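4. Can it do the junk drawer yet?

Every house I have lived in has a drawer full of batteries, and I have never once kept it tidy. So when we were picking the chores for Stostow, our simulated task suite, I pushed hard for battery sorting. It sounds almost too easy. You have a tray with labeled compartments, you have loose cells on a table, and you want the cells in the tray. My coauthors wanted folding towels. We did both, and the towels get their own section later, but I'll admit this is the one I kept going back to at night.

4.1 The chore and the setup

We built the room in the Bulley simulator: one table, one arm bolted near the back edge, one long blue tray, and a handful of small things lying around. The instruction comes in as a plain sentence, such as "put the batteries in the section marked A." Tray pose, lighting and the starting spots of the loose objects all change between episodes. We also throw in distractors. A domino is my favorite, as it is small and hard-edged and sits right where the fingers want to go. The policy (we call it Zakaria, after the street our old lab was on) gets camera views and joint readings, and nothing else. It is never told where the tray is.

We trained on 2,000 demonstrations collected by teleoperation, the last batch of them finished in February. Evaluation was 400 episodes per chore with the weights frozen on 2021-04-22, and I didn't let myself touch anything after that, although I wanted to.

Figure 4 gives a feel for how tight things get up close. The compartment walls are low and thin, but the finger pads are wide compared with a battery, and when two cells lie side by side there isn't much room to come down next to one without bumping the other.

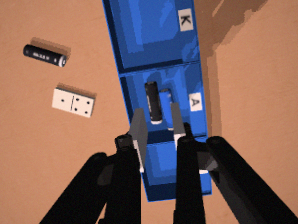
Figure 4. Gripper view over the tray. Two batteries lie in the compartment labeled "A"; a third battery and a domino tile are on the tabletop to the left.

You will notice how badly the blue battery stands out against the blue tray. We kept that color match on purpose. Real drawers don't come with nice contrast, and I was curious whether the policy would lose track of a cell once it was in the tray. It did, quite a lot! In early runs Zakaria would place a blue cell, look again, decide the compartment was free, and try to set the next cell down on top of the first one. Feeding in a short history of past views helped more than any change we made to the network, and I'd suggest that as the first thing to try if you see the same trouble.

4.2 What goes wrong

We went through all the failed episodes by hand (well, I did, with a lot of coffee) and wrote down the first thing that went wrong in each. Rolling was the big one. A cell on its side moves as soon as a finger grazes it, and the policy tends to chase it in small steps and arrive late every time. Next came label mix-ups. The letters are often sideways in the gripper's view, and when a finger is parked over a label the policy has to remember what it read earlier. Across the full set of 1,472 grasp attempts on cells, only 19 ended with the domino picked up instead, so the distractor I was so proud of hardly mattered.

Then there is the shadow problem. The arm throws a big blotchy shadow over the table, and the shadow moves when the arm moves. Dark cells inside it can get missed from the far camera. People handle this without a thought, you just lean out of your own light. Our arm can't lean anywhere, so we added a habit of looking again from a second pose before deciding that the table is clear. It costs time, and I am still a little annoyed by how slow it makes the whole thing look in the videos.

Spread-out layouts were hard in a different way. With several small cylinders scattered beside the tray, the policy has to choose an order, and it chooses in a way I would call impulsive. It goes for whichever cell is nearest to the fingers, even if getting there means sweeping low over another one. We tried a simple planner on top, borrowed from our Mingate project, that scores each cell by how much free space it has. That gave calmer runs and fewer knocked cells, though the planner gets confused whenever a cell is standing up.
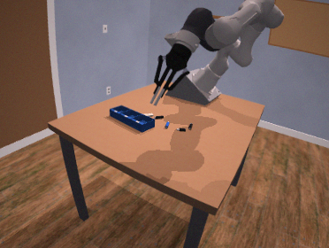
4.3 So, would I let it near my own drawer?

Not yet, and I say that as someone who badly wants it to. The sorting part is in decent shape. The trouble is in the fussy bits around it, the nudging and re-looking and squeezing in next to something already there, which I do at home while talking on the phone. A simulated battery also can't be sticky or leaking, and our contact model is kind to the policy in ways a real table won't be. We are moving the same tray layout to hardware next, with softer finger pads and the history input left on. The planner stays off for the first round so that we can tell which part is to blame when cells start rolling onto the floor.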